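Osdale council votes to charge short-term rentals by the bed

Osdale, February 2023

Owners of short-term rentals in Osdale will pay the town $100 a year for every bed they offer, after a council meeting that spent most of its evening on the question of what a bed is.
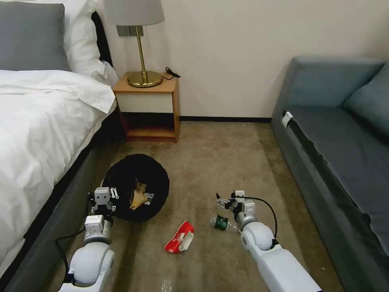
Sofa beds count. Air mattresses don't, unless they are advertised, in which case they do. A motion on hammocks was put off to a later meeting.

Council member Evangelia Spanos, who wrote the measure, said the money would go toward parking signs near Sárközi Street, where visitors have long treated driveways as a suggestion. "We looked at charging by the guest," she said, "but guests lie."

Owners who fail to register face a fine of $500.

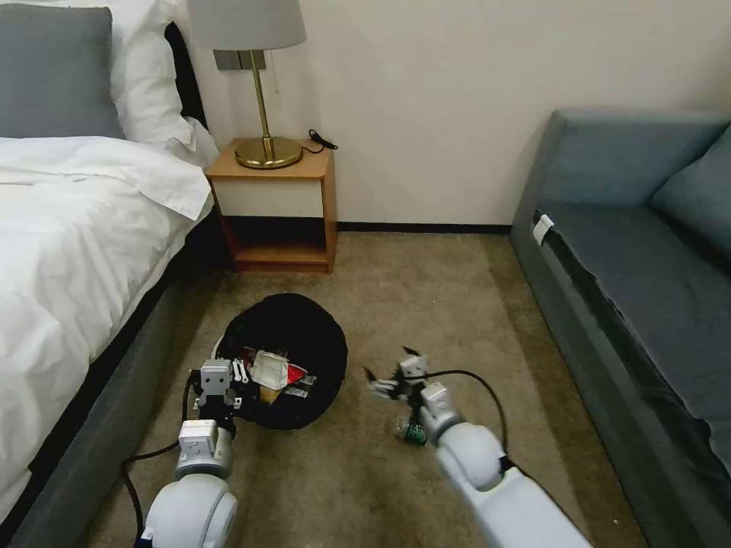

A bed and nightstand. Beds in rentals will now carry a yearly fee.

Aleksandra Żak, who rents out 2 cottages on the Jumadura road, told the council she supports the fee and plans to pass it on to her guests - all of it, and then a little more for the paperwork.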